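Galanis campsite, pitches by the river — worth it with kids?

wustmont_wanderers
Planning the last leg of our trip and we've got two nights pencilled in at Galanis. Five of us in the van, youngest is 4. Reviews all over the place. Is the river side worth the extra or just midges?

Tevix_tom
Did it in July. River side lovely, shade from noon onwards, but the access track is tight. We're 7.2m with the bike rack on and I clipped a post. Top field if you're long.

mrs_oddsocks
Midges yes. Bring the spray. Kids didnt care, they were in the water till tea time.

Paid 298 for the week, no electric. Thought that was steep for cold showers.

stiris_or_bust
Cold showers?? We had hot ones every morning. You have to go before 8, the tank is small and the tenters get in first.

mrs_oddsocks
Before 8 with three kids. Right. 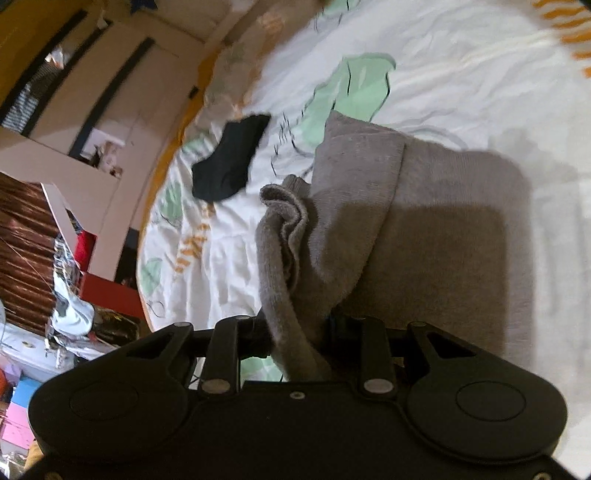

Anyway the shop's decent, bread comes at half 7 and sells out. Order the night before if you want the seeded one.

Tevix_tom
Agree on the bread. Disagree on the price — we paid 197 for five nights with the hook-up and thought it was fair for where it is. Stiris down the coast wanted nearly double.

stiris_or_bust
Stiris has a pool though. And a proper launderette. Not the same thing at all.

wustmont_wanderers
We're not fussed about a pool. More bothered about the road in. Sat nav wants to take us over the top, is that doable in a van?

Tevix_tom
No. Go round by the coast. Adds 40 mins, worth every one of them.

kettle_on_again
We went over the top last spring and it was fine? Second gear, bit of breathing in at the hairpins. Old Transit conversion, mind. Some 1,930 miles that trip and only bad bit was the ferry queue.

Tevix_tom
A Transit isnt 7m of coachbuilt with a toddler being sick in the back. Coast road.

kettle_on_again
Fair. Still say the view's better.

mrs_oddsocks
Ask for Manolis Christodoulou at the gate, he does the pitches. Ring ahead, he doesn't answer emails. Told us pitch 2 was taken then moved us onto it next morning when we asked nicely. Flat, near the tap, not too near the bins.

wustmont_wanderers
Brilliant, will ring him tomorrow. Last one — washing. We'll be on day nine of clean pants by then, anywhere to do a load?

stiris_or_bust
One machine behind the shop, takes tokens. Was out of order when we were there. Hence me saying Stiris.

mrs_oddsocks
Worked for us. Slow. Take your own pegs.

wustmont_wanderers
Ok coast road, top field, pegs. Ta all, will report back when we've got signal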